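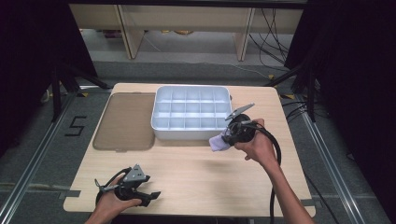 About Tisero

Tisero is a small bookkeeping and payroll office in Tutstead. We keep the books for shops, trades and family farms, most of them within an hour's drive of us.

Nia Morris opened the office after ten years in the accounts department at Anozie, a building supply company. She wanted to work with owners directly and to see their paperwork before the end of the year. Dariusz Żak joined her two years later to run payroll, and he still does. There are now six of us.

What we do

Monthly bookkeeping, payroll, sales tax filings and year-end reports. We also help with catch-up work when records have fallen behind. Bring us what you have - bank statements, receipts, a notebook - and we will sort it before we quote a price.

We do not give investment advice or sell insurance. If you need an audit, we can give you the names of firms in Brinduren that do them.

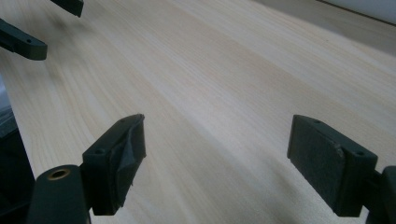 How we work

Each client has one bookkeeper, and that person answers the phone when you call. Monthly reports go out by the 14th. If something looks off, we ask before we post it. Fees are fixed for the year and reviewed every September. Clients who would like paper copies can have them mailed at no charge.

Our office

We are on the second floor, above the pharmacy, and there is an elevator at the back entrance. Parking behind the building is free for visitors. New clients should call ahead for a first meeting, which takes an hour and costs nothing. Please bring last year's tax return and your most recent payroll report if you have employees.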